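White sweep, pink pile: notes on the small set

Posted 25/10/2024
Filed under: Lighting, Soft goods, Workshop

The small set at Brerkness has been in its present arrangement since February and I have been asked twice now to write down how it is put together. Kwesi Amoah wants it because he is building something similar in a narrower room. Reet Paulauskas wants it because she keeps having to reset the lamp after me and would like to know what I think the correct position is. These are the working notes, slightly tidied. They cover the curved panel, the lamp, the drapes and the behavior of pink plush under all three, in that order, with a section on pile at the end that is mostly for people who sew.

The panel

The background is one curved white panel with a glossy face. The curve does the usual job of removing the line where table meets wall. The gloss was a compromise. A matte sheet scatters better and forgives more, but it also holds fiber. Plush sheds, especially in the first days after the seams are closed, and on a matte sheet the loose fiber works into the surface and has to be picked out with tape. A glossy sheet wipes clean with a barely damp cloth in one pass.

The cost of gloss is that the panel shows whatever is above it. Ours picks up a faint grid of lines at most angles. I have tried three things against this. Tilting the panel moves the grid and does not remove it. Dulling spray removes it and then transfers to the toys, which ruled it out immediately. Raising the light level on the panel until the lines fall below notice works reasonably well for finished pictures and poorly for measurement, because the white then clips and you lose the edge of anything pale. For color work I leave the grid alone and sample from between the lines.

Wipe the panel along the curve, top to bottom. Wiping across it leaves arcs that only show up when the lamp is on.

The lamp

There is one round lamp behind and above the bend in the panel. It runs toward lavender. I did not choose the tint and I don't like it, but it is stable, and stable matters more to me than neutral. A neutral lamp that drifts through the afternoon needs a new reference every half hour. With this one I take a reference at the start and a second at the end, and the pair has not yet differed by enough to act on.

At toy height I set for 500 lux, measured with the meter lying flat on the panel and facing straight up. Measuring with the meter held toward the lamp gives a much higher and less useful figure. If you are comparing your numbers to mine, compare the flat reading.
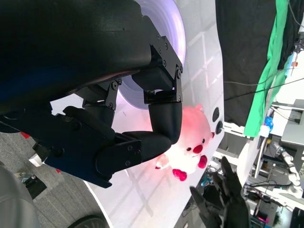 Plush on the white panel, lamp on. Black curtain and green cloth at right.

White plush on this set does not read as white. There are two separate effects and they are easily confused. The first is the lamp, which pushes everything toward violet by a fixed amount and can be corrected globally. The second is local: a saturated red or pink part throws color onto the pale pile next to it, and pile is very good at catching it, since each fiber presents a side to the neighboring surface. A global correction does nothing for that. If you correct until the white head of a toy looks white, the panel goes green.

My procedure is to correct to the panel and then stop. The residual warmth on the pale areas is a property of the object in that light. Adjoa Nartey disagrees and masks the pale areas separately. Her results look cleaner than mine on a catalog page. They also stop matching the toy when you hold the toy next to the page, and I have had that conversation with buyers more than once.

The drapes

The black curtain stops stray light from the room side and gives a dark reference. It is plain fabric with no backing. A backed curtain would block more, but it hangs stiffly, and the folds in ours are useful: a fold that reads as solid black on the meter is my zero.

The green cloth is there for separation. It has one defect, which is that it spills. Spill on a white toy shows up as a faint cool edge on the side facing the cloth. On pink pile it shows up as gray, and gray on pink looks like dirt. I spent most of one morning trying to clean a mark off a sample before moving it a hand's width away from the cloth and watching the mark disappear. The rule since then is that nothing pink sits closer to the green than to the panel's center line.

Iron the green cloth or don't hang it. Creases catch the lamp as light stripes and a keying tool will treat each stripe as a different color.

Cables run across the drapes on the same side. I would prefer them along the floor, but the floor channel is full. Thin black cable against black curtain is invisible for practical purposes. Thin black cable against green is not, so any run crossing the cloth should cross it as high as it will go.

Pink

Pink is the hardest of the colors we handle, harder than black. The reason is in the dye lot variation. Skikel supplies our short pile in what they list as a single pink, and across rolls it wanders between a coral and something closer to rose. Under daylight the difference is minor. Under a lavender lamp the rose end goes cold and the coral end goes flat, and two toys cut from different rolls no longer look like the same product.

Valdis Kütt suggested logging every roll against a swatch, so there is now a swatch card. It has a square from each roll stapled down with the nap running toward the top of the card, roll number beneath. Nap direction is important. Turn a square of this pile through half a circle and it darkens visibly, and if the swatches are stapled at random you are comparing direction as much as dye. 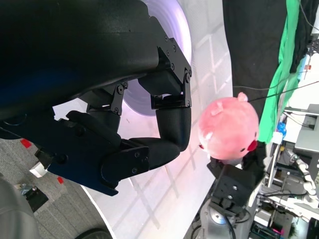

The mottling question comes up under the same heading. Short plush that has been handled looks mottled because the fibers have been pushed in different directions, and every direction returns a different amount of light. A uniform pink then breaks into patches of lighter and darker pink. It photographs as uneven dye and has been reported to me as uneven dye. The test is simple. Brush a patch in one direction with the edge of a card. If the patch evens out, it was nap. If it stays, put the roll number in the log.

I used to brush everything before it went on the panel. I have stopped doing that for internal pictures. A brushed toy shows you the dye and hides the handling, and for the wear series I want the handling. For the catalog Kadri Kalniņš still brushes, always from the nose outward, and finishes with the ears. Ears first does not work, as the head brushing disturbs them again.

Noses and eyes

Red noses clip. On the current settings the red channel saturates on a bright red nose well before the panel does, and the nose turns into a flat disc with no shading. Dropping the exposure until the nose has shape makes the face muddy. What works is turning the toy a little away from the lamp, so the nose is lit from the side. A few degrees is enough.

Small black eyes have the opposite problem. They need one highlight each or they vanish into the pile. With a single round lamp you get a single round highlight if the pile around the eye has been trimmed, and none if it hasn't. Trimming is done with curved scissors, points away from the eye, two or three cuts. More than that and you see the backing.

Wear series

The pile wear log on the Paju range now has roughly 2,000 entries. Each entry is one look at one toy: nap state, seam state, face parts, swatch match. The log is dull to read. Its main finding so far is that ears go before seams. The pile at the tip of an ear thins and the backing starts to show while the seam at its base is still tight. I had assumed the reverse and had been double stitching the base on every sample, which added time and a hard ridge that could be felt through the pile. The double stitch has been dropped from the last pattern revision.

The second finding is that thread color matters more than thread weight on anything pale. A seam in bright white thread through pink-white pile is visible as soon as the nap lifts. A slightly pink thread is not. We moved to the Drilent mid-pink for all head seams and I have not had to retouch one since.

Open items

The lamp bracket slips. Reet has marked the correct position with pencil and I have marked a different one with tape. Go by the pencil until I have repeated the flat reading at both.

The panel needs replacing at some point, as the lower section has fine scratches from feet with hard plastic soles under the pile. I have a quote for the same sheet in a satin face and will ask for an offcut first, rub it with loose fiber and see how much stays.

Kwesi: on your room width, put the curtain in before the panel. You won't get behind it afterward. I'll send the bend radius when I find the drawing.

2 comments

Adjoa Nartey
The masks take four minutes each and the buyers in my inbox are happy. Agree on the green spill though. Mine shows up worst under the chin.

Kwesi Amoah
Thanks. Does the 500 lux hold at the front edge of the panel or only where the toy sits?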